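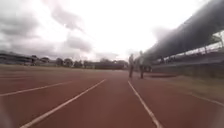 Ticket 3603: Lane timing export drops the last heat
Status: Open, then Closed, then Open, now Closed
Product: Gela Meet Manager
Opened by: Lahcen Tawfik, Brollavcombe Track Club
Handled by: Piyumi Thambiah, Gela support

Summary as submitted
When I export results to the league spreadsheet, the last heat of every event goes missing. It is there on screen. It is there when I print. It is not in the file. The parents of the children in the last heat have noticed, and they write longer emails than I do.

Environment
Gela desktop, current version as far as it will admit. Laptop is the club's, so it is old and has a sticker on it asking people not to update anything. Timing box is a Paten, connected by cable. Exports go to a shared folder.

Log

9:10 a.m., Lahcen
First attempt. Exported the 200 meters. Five heats on screen, four in the file. Restarted Gela. Same. Restarted laptop, made tea, came back, laptop still restarting. Same.

9:52 a.m., Piyumi
Thanks for the detail, including the tea. Could you open the export settings and tell me what is in the box labeled "Row limit"? It should be blank.

10:05 a.m., Lahcen
It is blank. I typed a large number in it to be on the safe side and got an empty file, so now I have lost all five heats. I have put it back to blank and I am back to losing one. I am choosing to call this progress.

10:31 a.m., Piyumi
Please leave it blank. Next thing to try: export to the desktop instead of the shared folder, then open the file in a plain text editor, not the spreadsheet. I want to see whether the heat is missing from the file or just missing from what the spreadsheet shows you.

10:48 a.m., Lahcen
Exported to desktop. Text editor took some finding. The last line in the file is the last runner of heat four, followed by a comma with nothing after it. I don't know if the comma is important. It looks lonely.

11:15 a.m., Piyumi
The comma is important. It means Gela started writing heat five and gave up. Usually there is a character in a name or club field that the export can't handle. Does anyone in heat five have a quotation mark in their name? A nickname, for instance?

11:20 a.m., Lahcen
No nicknames. We had a meeting about nicknames.

11:24 a.m., Lahcen
But it happens in every event, and the last heats don't share any runners. So unless they all have a cursed name, I don't think that's it.

1:40 p.m., Piyumi
Fair point, and I should have caught it. Please send me the event file and the log from Help > Save log.

1:58 p.m., Lahcen
Sent. The log is 3263 lines. I read the first page and it seems upset.

2:45 p.m., Piyumi
Found something. Line 1239 of the log says "heat not closed, skipping." Gela exports only heats that have been marked closed. Normally a heat closes itself when you start the next one. The last heat has no next one, so someone has to press Close Heat by hand. Are you doing that?

2:51 p.m., Lahcen
There is a Close Heat button?

2:53 p.m., Piyumi
There is. Bottom right of the heat window. On a small screen you may need to scroll.

3:06 p.m., Lahcen
Found it. On this laptop it is under the taskbar. I can see the top edge of the letters, which I had always taken for a decorative line. Pressed it, exported again, and heat five is in the file. I have been running this software for three seasons.

3:10 p.m., Piyumi
Glad to hear it. Closing the ticket.

Reopened, 4:22 p.m., Lahcen
Sorry. The last heat now exports, but the runner in lane 1 has a time of 19 minutes for the 200. He is not our quickest, but he did not stop for lunch.

4:40 p.m., Piyumi
Closing a heat by hand stamps any unfinished lane with the clock time at the moment you press the button. Did lane 1 have a time on the Paten?

4:47 p.m., Lahcen
It says DNS. He was signed up and didn't run. His mother told the starter, the starter told me, and I wrote it on my hand.

4:55 p.m., Piyumi
Your hand isn't synced with Gela. In the heat window, right-click the lane and choose Did Not Start, then reopen and close the heat. Do this before exporting.

5:12 p.m., Lahcen
Done. Lane 1 now says DNS in the file. All five heats are there. I have redone every event back to November and sent the lot to Fahmy at the league, who replied "ok."

Resolution
1. Last heat missing: heat was never closed. Press Close Heat after the final heat of each event.
2. Button not visible: set the taskbar to auto-hide, or drag the heat window upward until the button shows.
3. False time for an absent runner: mark the lane Did Not Start before closing the heat.

Internal note, Piyumi
Filed a request for the export to warn the user when a heat is skipped instead of telling only the log. There was already a request open for this. I added a comment to it. There were already a lot of comments.

Customer feedback (optional)
Rating: 4 out of 5
Comments: Very patient help. Took one off for where the button lives.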